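Staff Board > Kitchens & Catering > Arm on the plating line, who's had one in?

prepgirl_flillmont
12 Nov 2018
Quick one, on my break. We're getting an arm at the Flillmont site, for plating and tray setup in the day kitchen. Manager is Troels Ketilsson, some of you know him from Gralow. He says no job losses, hours "rebalanced". Six of us on the prep side. Has anyone here worked next to one? What changed for you? Not the brochure version pls, I've read the brochure.

oldladle
Rebalanced means cut. Next question.

M. Jarman
Not always, ladle. We've had ours since April and nobody lost hours. What we lost was the easy part of the shift. Used to be you'd do the first stretch of plating half asleep, radio on, chatting. Now the arm's learning that bit and you get the stuff it can't do, which is all the fiddly stuff, back to back. My wrists know about it.

prepgirl_flillmont
ok that's the kind of thing I wanted. Who looks after it when it stops?

M. Jarman
You do. Whoever is closest. They'll say there's a support line and there is, and you'll be on hold with it while the lunch trays are due. Get it in writing that minding it counts as a task. We didn't.

tray_nine
Same at ours. Minding it was "in addition to normal duties" for the whole first stretch. In addition to. With what arms lol

Imtiaz S
Going to disagree with most of this. I'm on the setup side, not a cook, so throw things at me if you want. I spend the day at the practice table with one of these and the Steinarsdóttir kitchen people come through in pairs to work with it. Most of the moaning stops once they've had a turn at deciding what it should do. The bad installs are the ones where somebody drops it on the line and walks off. This is the kind of table I mean

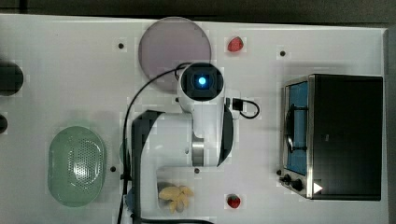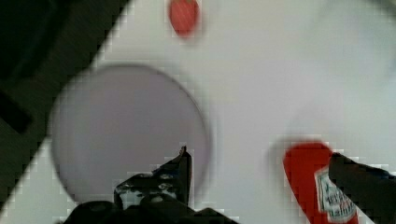 My point is the job you end up doing is not the job you think. It's layout. Where does stuff go so the arm can get to it and a person can still get round it. Plate near the middle, strawberries out on the open table, colander on one side and the toaster oven over on the other, and every one of those is a choice somebody made. A cook makes better choices there than I do. Védís Snorradóttir has plated for years and she redid my whole layout in one go, moved everything, and she was right about all of it. She's now down as lead for layout, on a better rate. That's a real change for a real person and no one's mentioning it on here

oldladle
One person on a better rate. How many were in the room before

Imtiaz S
Same number as now. I can only speak for the site I'm on.

oldladle
Yeah well. Ask again after the contract's renewed.

sdalsgaard
Steward here, Sólveig, some of you have my number. Both of you have a point and it's getting lost. The Jumar agreement had a line in it that any new machine gets a 60 day trial and rotas are frozen for those 60 days. That line did more good than any amount of arguing. Prepgirl, ask Troels for the same before it's bolted down. After it's bolted down you're asking for favors.

Other things worth asking for:
Who can stop it, and can they stop it without getting a talking to.
Training on paid time, not "come in a bit early".
What happens to the grade of anyone whose main task it takes over.
Is it logging anything about the people next to it. Get a straight answer on that one.

prepgirl_flillmont
Didn't even think of the logging. It has a camera on it I think??

Imtiaz S
The one I use has a camera at the wrist, looks down past the fingers at the table. That's why the second pic has the black fingers poking in, with the plate and the ketchup bottle. But what gets kept and who sees it is a seperate question and Sólveig is right to put it on the list. Ask who holds the footage and for how long. If they can't tell you, that's your answer for now.

tray_nine
Is the ketchup bottle on its side on purpose? We spend half our life standing those up

Imtiaz S
Bottles lie down, in a kitchen. It needs to cope with that.

M. Jarman
Fair. Ours does not cope. Ours sulks.

prepgirl_flillmont
Imtiaz do the pairs get a choice about going on it? We've got one lady who's nearly 60, brilliant, fastest hands in the building, and she's already said she's not going near it

Imtiaz S
They get asked. Two said no and they're still on the line doing what they did. I'd put her in charge of telling it where it's wrong but that's me. Don't push her.

M. Jarman
Don't push her is right. But don't let them quietly leave her off the training list either, that's how it went with us. First you're excused, then you're "not trained on current equipment", then your grade's up for review. Took a grievance to sort it out. Put her name down, let her say no each time, keep the emails.

oldladle
There we are. And you lot call me gloomy

sdalsgaard
Nobody lost the grievance, for the record. But yes, it shouldn't have got that far.

Imtiaz S
Didn't know that happened, that's rotten. Ok I'll give you that one. Still say a cook should be in the room on day one, and if everyone refuses on principle then it's me laying out your kitchen and you won't like it.

oldladle
On that we agree, first time for everyting.

tray_nine
One practical thing, prepgirl – ask where it's physically going. Ours went at the end by the sinks and now there's no way past with a cart. Nobody on the floor was asked. Everyone goes the long way round, every tray, every day, and somehow the plating times got worse and that's down to us apparently.

prepgirl_flillmont
This is all great, thank you. Got a sit down with Troels and I'm taking Sólveig's list in, plus the cart thing, plus minding it counts as a task. Will ask about a layout lead as well, there's at least one person here who'd be good at it. Break's over, will post what he says

sdalsgaard
Take someone in with you. And write down what he says while he's saying it.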